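Cutting down on drinking glasses, how few is too few?
Forum: Home and Kitchen > Storage and Decluttering

peneo_kitchen
We are moving to a smaller apartment in December and the new kitchen has one upper cabinet that is any use for glasses. At the moment we have two shelves full. Most of it came from my husband's parents or was bought for parties we no longer give. There are four of us. I was thinking 12 glasses, all the same, and donate the rest. My sister says that is far too few. What do other people keep?

oakleaf77
12 is plenty for four if you run the dishwasher every day. If you run it every other day you will be washing by hand by the second evening. We tried it with kids at home and they took a new glass every time they walked into the kitchen.

drawer_half_full
I disagree that the number is the problem. Kids take a new glass when they can't tell which one is theirs. Give each person a color and the pile by the sink goes down to almost nothing. We did that with plastic tumblers from a discount store and it took less than a week to stick. Glasses stay in the cabinet for guests.

oakleaf77
That works until they hit high school. Mine just used each other's.

Lihua Su
I have done this twice, once for my own place and once for my mother's, so I will put down what I kept and what I regret.

For my own place I kept 7 everyday cups and a set of stemmed glasses that lives in a box on top of the closet. The everyday ones don't match. I got rid of anything that couldn't go in the dishwasher, anything too tall for the top rack, and anything I had to reach around to get to something else. I have not missed any of it. The one I regret is a measuring glass I threw in the donation box by mistake.

My mother is a different story. She keeps jars. Pasta sauce, pickles, instant coffee, all of them washed and put back in the cabinet with or without lids. She drinks from them, roots cuttings in them and keeps buttons in them. When I started packing I treated them as trash and that led to an argument. In the end we agreed that cups and jars would get one shelf each and that a jar with no lid had to leave.
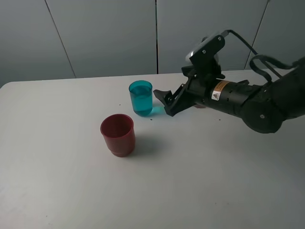
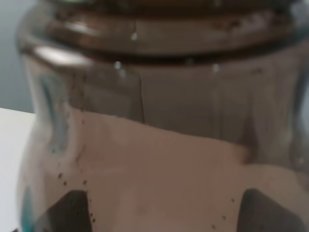
The shelf rule has held up better than any number would have. When her jar shelf is full she decides which one goes, and I stay out of it. So my advice to the original poster is to measure the shelf first, put the glasses you use on it with enough space to get your hand in, and stop when it is full. If that comes to 12, fine. If it comes to 11, also fine.

peneo_kitchen
That makes sense. The shelf in the new place is shallow, so it may be fewer than I thought. How did you deal with the labels on the jars? I have a few I would like to keep for rice and lentils, but the glue won't come off.

Lihua Su
Hot water and dish soap overnight, then cooking oil and baking soda on whatever is left. Leave it an hour and scrub. Some glues need two rounds.

novholm
I would not drink from jars with a screw thread. The rim is thick and it dribbles. For dry goods they are great, and they seal better than most of the canisters sold for it.

drawer_half_full
Never had one dribble. Depends on the jar and how fast you drink.

novholm
I have owned several and they all did it.

gus_in_the_pantry
Going back to the question, don't donate the lot before you move. Box up the ones you think you can live without, write the month on the box, and open it only if you need something. We got rid of too many at our last move and ended up buying four more before the first holiday dinner.

oakleaf77
Seconding the box. Only problem is that ours is still in the garage.

peneo_kitchen
Thanks, all. I measured this morning. The shelf takes 11 of our regular ones in a single layer, or a few more if I stack, but I don't like stacking because they stick. I will take those, box the rest, and keep the jars for the pantry. My sister can bring her own glass.

drawer_half_full
If they do stick, cold water in the top one and stand the bottom one in warm. Don't twist.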